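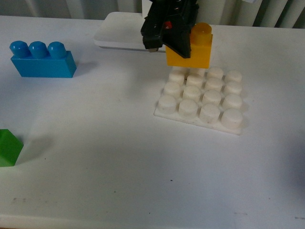

Large bricks and white base plate, Esposito branch.

Subject: Re: [circ-objects] Item records for construction sets
From: Jihad Mansour

On the question of one record versus many:

> We are moving our toy collection from a spreadsheet into Flernar before
> the end of December. Puzzles and board games went in without trouble.
> The brick sets are the problem. Some of them have well over a hundred
> parts, and two of my colleagues want an item record per part so that
> losses can be billed exactly. I would prefer one record per set with a
> note, but then the note is the only place the count lives and circ staff
> don't see it at check-in. How are others doing this? Also, do you put a
> barcode on the bag or on something inside it?

One bibliographic record per type of set, one item record per physical set. We tried the per-part approach at Flula for the small wheeled sets and gave it up after one quarter. The catalog holds what a patron can place a hold on. A patron can't place a hold on a single brick, so the brick has no business having a barcode.

The count should not live in a general note. Flernar has two fields that look alike in the item editor. "Item note" displays only when the full record is open. "Check-in message" interrupts the transaction and has to be dismissed. Put the count in the second one. Keep it short, because the box clips long text on the older client and the clipped part is gone from the slip as well. Ours follow this pattern:

BRICKS LG / 4 BASE PLATES / WEIGH BAG / SEE CARD

"See card" points to a laminated card that stays in the bag. The card carries the full parts list by shape and color. It does not carry the barcode. Cards go missing more often than anything else in the set, and a set without its barcode can't be checked in by a page who doesn't know the collection.

That answers your second question in part. The barcode goes on the bag, on a sewn tag if you can get one. We use the Faklow mesh bags with the flat vinyl window. Labels stuck directly to mesh come off in the wash. Labels behind the window stay put but scan badly under the desk lamps at Esposito, so we turned the window to the inside of the drawstring flap and that fixed the glare.

Weighing works better than counting for anything with large bricks. Each set gets weighed once when it is processed, bag and card included, and the figure goes in the item's price comment, which staff can see on the same tab. A postal scale is accurate enough. We have 269 sets across the system and every one of them with large bricks is weighed at check-in. Small bricks are a different matter. One missing piece is below what the scale can show, and we treat those sets as complete unless a patron says otherwise.

On billing: exact billing per part sounds fair and costs more staff time than it recovers. We set a replacement price for the whole set and a flat charge for an incomplete return, applied only when the scale is off by more than the weight of the lightest large brick. The charge is entered by hand as a manual fee with the type "PARTS". Do not use the lost-item workflow. Flernar will flip the status to Lost, drop the set from the public catalog and cancel any holds on it, and the holds do not come back when you reverse the fee.

Some smaller points from our procedures, in case they save you a test run:

Loan period is set by item type. If you put brick sets under the same item type as board games they inherit the same renewal limit. Make a new type first, before the import. Changing it later in batch works, but the batch tool stops at 1,000 items and does not tell you where it stopped.

Base plates need to be named on the card separately from bricks. Patrons read "bricks" literally and leave the plate at home.

Do not record color in the title. We did, and ended up with 4 titles for what was one product. Color belongs on the card, where it helps with sorting when two sets come back mixed in one bag.

Call numbers: we use TOY CONST plus a running number. The running number matches the number on the tag – patrons ask for sets by tag number at the desk, and a second numbering scheme only slows that down.

I can send the import template to anyone who wants it. It is a tab-delimited file with the check-in message already mapped. Write to me off list, as attachments get stripped here.

Jihad Mansour
Technical services, Flula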